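3.2 Workspace rules for two-arm sorting

The rules in this section were written by Edvin Eide for the Hulteo cell and later adopted at Moen with small changes. They apply to every task in which two arms share one table and move small metal parts between trays. Before the rules existed, each operator arranged the table by personal habit, and recordings from Hastel and Flendell could not be compared.

Rule 1 concerns the layout. The compartment tray and the perforated tray shall stand side by side, within reach of both arms. Rule 2 concerns the shared zone. Both grippers may be above the same tray, but only one may close on a part at a time. Rule 3 says that each cell holds at most one part, and that empty cells are allowed at any time.

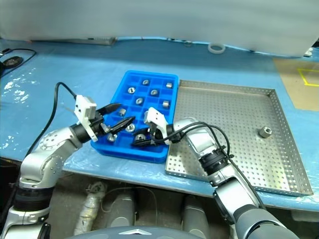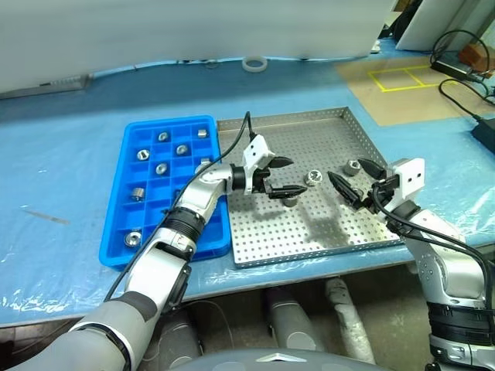 Figure 3. Two moments of the sorting task, with the compartment tray (blue) on the left and the perforated steel tray on the right.

We checked the rules against 1,465 recorded transfers. In 231 of them at least one rule was broken, and Rule 2 was the most frequent case. The operators explained that waiting for the other arm feels unnatural when the two targets are far from each other. We therefore considered a weaker form of Rule 2, with a minimum distance of 70 mm between the fingertips. Eide was against this change, as the distance is difficult to judge from the head view alone. The strict form is kept in this version, and the weaker form is given in Appendix B for sites that have a separate distance monitor.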